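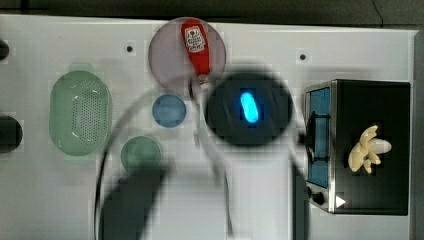
Jul 7, 2026 - trial notes, Clandura kit from Prernard

Second proper session with the Clandura bundle. For anyone picking this up cold: we have it on loan from Prernard, the trial licence runs for 24 more days, and then we either buy or box it all up again. I want to write things down while I still remember which setting I fiddled with.

Kitchen set first. Ketchup bottle on the pink plate, colander over on the left, toaster oven on the right with its door facing in towards the arm. I've kept the oven that way round for all the door tests, so please don't turn it if you're clearing up.

Setup was quicker than last time. The calibration wizard is good! You jog the arm to each point, press accept, and it tells you straight off if it doesn't like one (it didn't like my third, fair enough). The manual is another matter. It still talks about the January version of the software, and half the menu names have changed, so I've pencilled the new ones into our copy.

Grip force is the thing I spent most of the morning on. The slider goes up to 800 and there are no units anywhere that I can find. I've settled on 310 as a starting value for plastic things and saved it under the name Rosari soft, as the Rosari pads are what we'll be fitting if we go ahead. Change it by all means, but save yours under another name.

Cable: I don't love how much slack there is. It loops right out over the table by the green dish. Want to try clips along the arm before the next run - there are a few in the drawer under the bench.
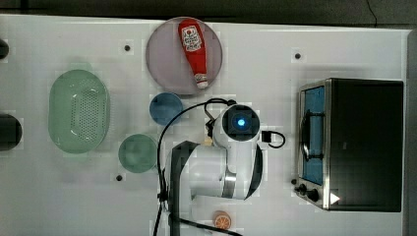

Can we use the kit without the Prernard subscription once the trial ends? Only for manual jogging and playing back saved moves; the training side stops when the licence does.

Price as quoted is 1,572 with the pads left out. Koutsoukos do a cheaper bundle but you write your own calibration, and I've done enough of that for one lifetime.

To do: clips, ask Prernard about units on the force slider, back up the saved settings, door handle test at the slow speed.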